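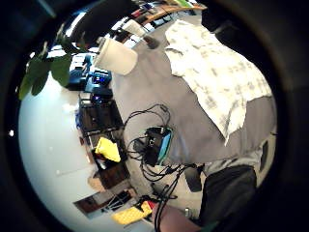
Month three of trying to cancel my gym membership at Lendov. A thread, mostly so I have the dates straight in my own head.

I joined in February for the pool. The pool closed in February.

To cancel you have to phone the Plullcombe branch between 2 and 4 in the afternoon. I did. They said it has to be in writing.

So I wrote. Got a letter back, on nice thick paper, saying cancellations are handled by phone.

The cancellation fee is $299. I asked what it covers. "Processing." I said I'd be happy to process it myself for half that - no reply yet.

Meanwhile the app tells me I've earned 3000 loyalty points. For what, I couldn't say. I've been in the building four times and two of those were about cancelling.

1000 points gets you a towel. So I'm up three towels and down a pool.

Shoutout to Narendra Rathore at the front desk, who lowered his voice and told me to try moving abroad. Apparently that's clause nine.

Looked up clause nine. You need a utility bill from the new country.

Anyway, does anyone know what rent is like in Finland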